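Foro Kälin – Diseño y maquetación web
Subforo: Comercio de alimentación
Tema: Peso de las fotos de categoría en una tienda de snacks, ¿srcset o CDN con redimensionado?

pixelmanco
07/07/2025
Mantengo el sitio de una tienda de alimentación importada. Catálogo de 1093 referencias, plantilla Lumgate modificada, servidor compartido. El problema está en las páginas de categoría: cada una carga la foto de cabecera y las miniaturas a resolución completa, y en móvil el LCP se va a 9 segundos con conexión limitada. En escritorio es aceptable.

Lo que he probado hasta ahora:
– Pasar todo a WebP con calidad 80. Mejora, pero no lo suficiente.
– loading="lazy" en todas las imágenes. El LCP empeoró.
– Quitar el carrusel de la portada. El cliente lo quiere de vuelta.

Al recomprimir hay que conservar el nivel de detalle en el texto de los envases.
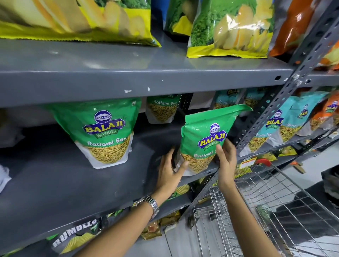 ruta_critica
Lo del lazy tiene explicación. Si lo pones en la imagen de cabecera, el navegador retrasa la descarga del elemento que mide el LCP. Quítalo de la primera imagen y añade fetchpriority="high". El resto puede seguir en lazy. Con eso solo ya deberías notar diferencia, antes de tocar formatos.

pixelmanco
Hecho en una página de prueba. Baja de 9 a 4. Sigue siendo mucho.

tabulador
Con plantilla Lumgate, mira si te genera las variantes de tamaño. Las versiones antiguas escriben el atributo srcset pero apuntan todas las entradas al mismo archivo original. En el código parece correcto y en la pestaña de red ves que baja siempre el grande. Me pasó con la web de una panadería y perdí una tarde.

pixelmanco
Confirmado, las entradas de srcset van todas al original. ¿Se arregla regenerando miniaturas o hay que tocar la plantilla?

tabulador
Las dos cosas. Primero la función que construye la URL, después regenerar. Al revés no sirve.

Kundgate_usuario
Discrepo del enfoque. Con ese catálogo y en servidor compartido, regenerar variantes multiplica los archivos en disco y la copia de seguridad se vuelve inmanejable. Yo pondría un CDN con redimensionado por parámetro en la URL y un único original por producto. Kundgate lo hace, Clelto también. Menos mantenimiento.

ruta_critica
Y una dependencia externa más, con factura por transformación. Para una tienda de barrio no lo veo. Las variantes se generan una vez y se excluyen de la copia, porque se pueden rehacer desde el original.

Kundgate_usuario
La factura depende del tráfico y de la caché. Si los anchos se limitan a una lista cerrada, las transformaciones se pagan una vez por tamaño. El gasto se dispara cuando se deja el parámetro libre y cada dispositivo pide un ancho distinto.

serifa_fina
Una cuestión previa: ¿qué se muestra en la cabecera de categoría? Si es una foto decorativa a todo el ancho con el título encima, yo la reduciría a una franja baja y subiría los filtros. En tiendas de alimentación la gente entra por buscador a una categoría y quiere ver producto y precio. La cabecera grande empuja la rejilla fuera de la primera pantalla del móvil.

pixelmanco
Decorativa, sí. Estantería a todo el ancho y el título en blanco encima. El contraste del título tampoco pasa la validación, dicho sea de paso. 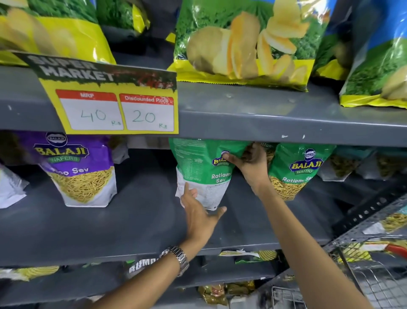

Resumen de cambios propuestos (editado por pixelmanco)

1. Cabecera de categoría recortada a franja baja, con el título debajo y fuera de la foto. Sin lazy y con fetchpriority="high".
2. Corregir la función de srcset en la plantilla y regenerar variantes.
3. Excluir las variantes de la copia de seguridad.
4. Lazy solo a partir de la segunda fila de la rejilla.
5. CDN: aplazado. Pediré presupuesto con lista cerrada de anchos.

serifa_fina
En el punto 1, declara width y height en la etiqueta o aspect-ratio en el CSS. Si no, al cargar la franja se desplaza la rejilla y cambias un problema de LCP por uno de CLS.

Kundgate_usuario
Sigo pensando que el 5 debería ir antes que el 2, pero es tu servidor. Revisa el límite de inodos del alojamiento antes de regenerar.

pixelmanco
Anotado lo de los inodos. Regenero primero una sola categoría y pongo los tiempos en este mismo hilo.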